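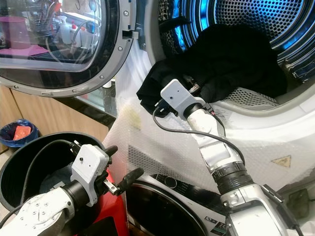
4.2 What the open day taught us

I'll admit I was nervous about this one. We had run our laundry task for months at Jekia with only the team watching, and then on 3rd April we opened the doors and let people stand right behind the tape (Lutfa Jayawardena drew the line, and she drew it closer than I would have!). The job was the same unloading task as in Section 3: reach into the open dryer, take hold of a garment at the mouth of the drum, and bring it over to the black bin. Figure 4 shows the right gripper with its fingers in a black garment, and the left one over the rim of the bin.

Figure 4. Unloading the dryer with two arms. A piece of leopard-print fabric is still in the drum.

Dark clothes drew the most questions, and fair enough, they gave us the most trouble in the lab too. Horațiu Oprea fielded those while I kept an eye on the arms. One visitor from Calado asked why we grasp at the lip instead of deep inside, and we talked for 10 minutes about cables. I've added her question to our list for the October trials, along with two on bin height.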